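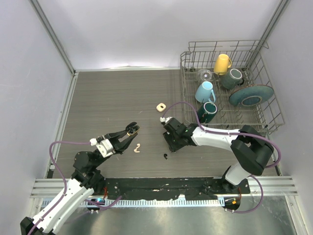
Mugs are the worst thing to load in a dish rack, and I say that as someone who owns far too many of them. For years I just stood them up like they were on a shelf, and then I'd reach for one the next morning and find a little puddle sitting in the bottom. Yuck!

So now I tip them. A mug on its side is fine as long as the opening slopes down a bit, and upside down is better still if your rack has a grid floor (mine does, plain wire, and it lets the air come up from underneath). If you've got one standing right side up, it's holding water, simple as that. Flip it.

Plates go at the side, leaning, never flat. I give a plate a good shake over the sink first, especially the ones with a wide rim. Glass goes in last and comes out first. I dry mine by hand after 11 minutes or so, while the spots still wipe off easily.

Six pieces is a comfortable load for a small wire rack. I've crammed in more and chipped a Flurkel mug I'd had since college, and I'm still sore about it.

A few other things I do:

Put a folded towel under the rack if it sits on wood. Swap it every day.

Keep small bits and pieces off the counter next to it. Hooks, clips, whatever. They end up under the rack and you find them in April.

Wash the rack itself! Hot water, dish soap, an old toothbrush for the corners where the wires cross. Once every seven days does it at my house, more in the summer.

Next week: getting tea stains out of pale mugs with baking soda.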